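Trurnetti T6 OBD Reader: Six Weeks on a Diesel Wagon

The Trurnetti T6 is a plug-in diagnostic reader for cars with the standard 16-pin port. It connects to a phone over Bluetooth and runs through the maker's own app. I bought mine from the Doherty parts counter in Vinville and have used it since the middle of winter on a diesel wagon with a particulate filter, and for a shorter time on a gasoline hatchback.

Setup

Pairing is simple. Plug the reader in, switch the ignition on, open the app and type the code printed on the back of the unit. The first connection took under a minute on both cars. Later connections are automatic on Android. On the iPhone the app has to be in the foreground before the reader shows up, and twice I had to close it and start again.

The housing is short enough to clear the trim panel under the dash on the wagon. On the hatchback it sits where a left knee can reach it, so a short extension lead is worth having. None is supplied.

Reading codes

Engine fault codes are read and cleared without trouble. Descriptions are plain and mostly correct. The T6 stores 40 codes with freeze-frame data, far more than a healthy car will ever need. ABS and airbag codes are read on the wagon only; the hatchback returned "module not supported" for both.

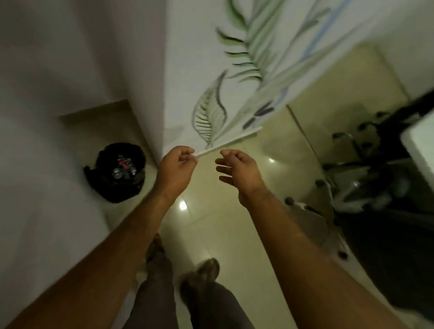
Pirjo Huttunen wrote in after the first version of this review: "Mine reads ABS on a gasoline hatchback of the same age, but only after the April firmware. Check the version number under Settings before you write it off. The update doesn't install by itself, you have to ask for it."

I checked, and the unit was one version behind. After the update the ABS module on the hatchback responded. The airbag module still does not. The section above stands as a record of how the reader behaves out of the box.

Live data

The app plots up to 6 values at a time. Refresh is quick with one or two on screen and slows down noticeably with all of them. For coolant temperature and battery voltage this makes no difference. For boost pressure it does, and I would not use the full display to look for a short dropout.

Filter soot load is the value most diesel owners will want. It is shown in grams and as a percentage, along with the distance since the last regeneration. 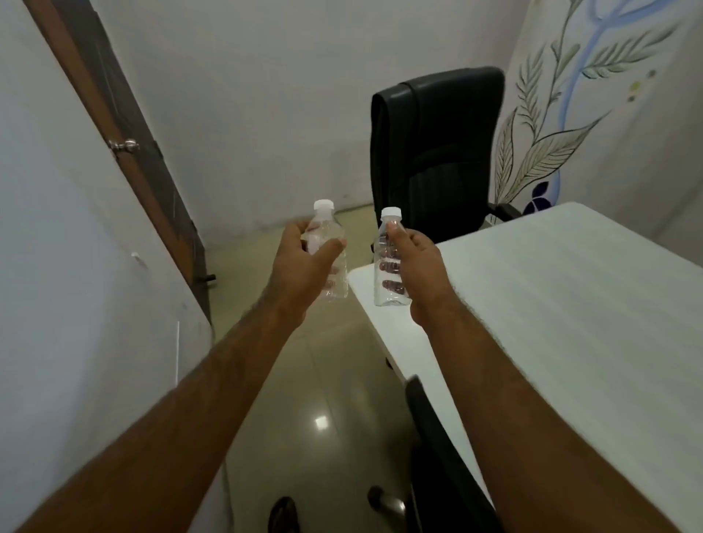
On the wagon that distance has settled near 300 miles in mixed driving, and it drops sharply when the car does nothing but short trips. The T6 can warn you when a regeneration is under way, and this alone has stopped me from switching off halfway through one. It cannot start a forced regeneration. The Takotik reader I used before could, though it cost twice as much and needed a yearly subscription.

Logging

Logs are saved as CSV files, limited to 1,000 rows each. At the fastest rate a file fills up well before the end of a normal commute. The app then starts a new one, with a gap of a few seconds between the two. Column names are in English and the time stamps are usable – no cleanup needed before opening them in a spreadsheet.

Power draw

With the car locked, the reader goes to sleep after ten minutes. I left it plugged in for a week without driving and the wagon started normally. The manual recommends removing it for longer periods.

Faults found

The status light is too bright at night. The app forgets the choice of miles or kilometers after an update. The trip cost page assumes gasoline unless the fuel type is set by hand for each vehicle.

Verdict

Recommended for diesel owners who want filter data and basic codes with no subscription. If you need forced regeneration or airbag work, look at the Takotik. Update the firmware before first use.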